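In Favor of the Marked Table

Shared kitchens are usually judged by their appliances. The Flosten residence program, which maintains 8 of them, has come to judge them by their tables. It is our view that a work surface divided into plain, visible squares serves residents better than another cabinet or another printed notice.

The practice is simple. Brown paper is laid over the table, and tape is run across it in both directions. A cutting board is given its place, a tray is given its place, and whatever is left over remains free for the person preparing the meal.
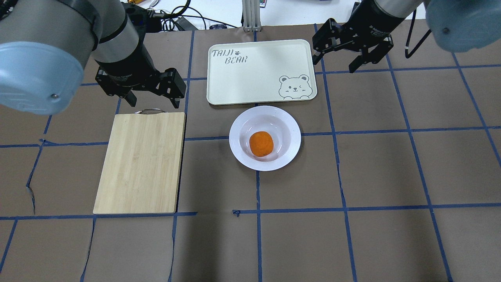 Board, tray and bowl on a taped work surface.

Objections have been raised. Some residents of the Abbasi building consider the lines childish, and the paper does wrinkle and must be replaced. These are fair complaints. They should be weighed against the condition of the tables before May, when boards were stacked under bowls and a tray could be found only by lifting everything else.

The tray deserves particular defense. It is often treated as an item for serving guests and stored out of reach. A tray kept on the table gives a plate somewhere to rest and carries it to the sink afterward. It need not be a solemn object, either. A cartoon bear in one corner does no harm to the dignity of a kitchen, and residents are more likely to return a thing they recognize.

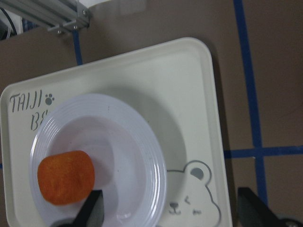
A small meal also benefits from a proper setting. One round item on a wide-rimmed plate, with a tray beneath it, receives the same care as a full dinner. Programs that concern themselves only with large gatherings overlook how most people eat on most days.

We therefore recommend that the Prornov building adopt the marked table in its 2 remaining kitchens, and that paper and tape be entered in the budget as ordinary supplies.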